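Section 4. Cleaning and Resetting the Plush Set

Applies to all soft toys in the Clernstead playroom range, incl. the panda with bamboo. For the Tostarell shelf and bins see Section 6.

Do this once a month if the toys are out every day. Otherwise when they look like they need it.

What you need

Soft brush (baby hairbrush is fine)
Two white cloths, one damp, one dry
Mild dish soap
Bowl of lukewarm water
Clean dry towel
Wooden table or other flat top, wiped down first

Colored cloths can bleed onto white fur. Use white.

4.1 Before you start

1. Clear the table and wipe it. Let it dry all the way, five minutes or so.
2. Check the sewn-on label. If it says surface wash only, stay in this section. If it says machine wash, go to Section 5.
3. Look over the seams. Any stuffing showing, stop and sew it up first.
4. Shake the toy outdoors or over a bathtub. Crumbs, sand, glitter. There is always glitter.

CAUTION: Do not put any toy with felt parts in the washer, even if the body says machine wash. Felt shrinks and goes stiff.

4.2 Brushing

1. Lay the toy on its side.
2. Brush the white areas first, then the black. Lint from dark fur shows up on white, so do the white again quickly at the end.
3. Go with the fur, not against it. Short strokes.
4. Paws and ears last. Hold the paw from behind so you're not pulling on the seam.
5. Turn over, repeat.

Note: New toys shed for the first few brushings. Normal. If it is still shedding after a couple of months, write to the parts desk (Section 9).

4.3 Spot cleaning

1. One drop of soap in the bowl. One. More than that and you will be rinsing all afternoon.
2. Dip the cloth, wring it hard.
3. Dab the mark. Don't rub, rubbing mats the fur adn you can't really get it back.
4. Go over the same spot with a clean damp corner to lift the soap.
5. Pat with the dry cloth.

Paw pads: stitched pads pick up dirt along the edge. Use a corner of the cloth wrapped over your fingertip and follow the stitching around. Lightly.

CAUTION: No bleach, no stain sticks, no alcohol wipes on pink or green parts.

4.4 Bamboo and other felt trim

1. Do not wet. Dry brush only, or lift dust off with a bit of tape.
2. Bent leaf: press it flat under a heavy book overnight, with a clean cloth between.
3. Hold the stalk when you move it. Never pick it up by a leaf. 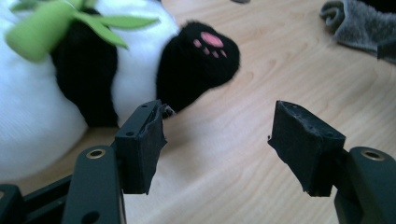
4. Keep the felt out of direct sun. Greens fade first, and a faded leaf next to a new one looks wrong.

Replacement bamboo is part no. 214. It comes as one piece, stalk and leaves togther, single leaves are not sold.

4.5 Drying

1. Stand the toy on the dry towel, away from heaters.
2. Turn it every couple of hours.
3. Squeeze gently to test. Any cool or damp feeling inside, leave it longer. Overnight is safest.
4. Fluff with the brush once dry.

CAUTION: No tumble dryer, no hair dryer on hot. Tips of the fur melt and feel scratchy.

4.6 Putting away

1. Big toys at the bottom of the Lorente bin, small ones on top.
2. Felt pieces in the flat tray, one layer.
3. Lid on loosely. Not clipped, air needs to get in.

If toys are going away for the summer use the Lanus cotton bags, size 26 for the panda. Plastic bags trap damp, don't use them.

Next: Section 5, Machine Washing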